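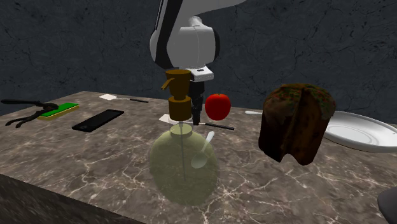

Napaporn Sriwong wrote:

> I've been running the randomised tabletop set against the Pineck planner
> and I keep getting plans rejected at the start state. The checker says the
> fingers are in contact before anything has moved. It happens mostly in
> layouts with the soap dispenser. Is the collision mesh wrong, or am I
> loading it wrong? I'm on the October build with default padding.
>
> Also, is anything meant to run between spawning and the first plan? Some
> objects look to me as if they haven't come down onto the table yet.

Hi Napaporn,

You're loading it correctly. The trouble is in how we build the collision shape for the dispenser. The importer makes one convex hull round the whole thing, so the gap between the narrow neck and the wide base gets filled in, and so does the space under the spout. With the pump head up at wrist height, a gripper coming down next to it can easily end up inside that hull when there is still free space in the visual mesh.

There are two things you can do for now. Set hull_mode to "parts" in the object file, which splits the bottle into base, neck and pump. And bring the padding down to 3 mm for that object only. Please don't lower it globally, as the flat things (spatulas, spoon, phone) need what they have.

I tried both on 500 layouts last night. With the defaults, 43 were rejected at the start state. With the split hull and the smaller padding it was 2, and in both of those the fingers really did overlap the pump head, so the checker was right to refuse.

On your second question, yes, there should be a settling step. The spawner places things slightly high on purpose so they don't start inside the table, and then physics is supposed to run until they stop moving. If you call plan() straight after reset() you skip that. You'll see the apple hanging a little above the marble, or the cake up and leaning. Call settle() first and wait for it to return. I think reset() ought to do this itself, but Hanan Atallah has scripts that depend on the current order, so I'd like her view before changing it.

One more thing that may catch you later. The dispenser body is see-through, and the depth you get for it depends on the renderer setting. With transparency on, the spoon behind it comes through in colour but the depth is still the front of the bottle. The Varnita segmenter then puts the spoon at the wrong distance - Helmut Ruppert has a ticket open for it.

Could you send me the seeds for your rejected layouts? I'd like to add them to the regression set before the next merge.

Lieselotte Reinholz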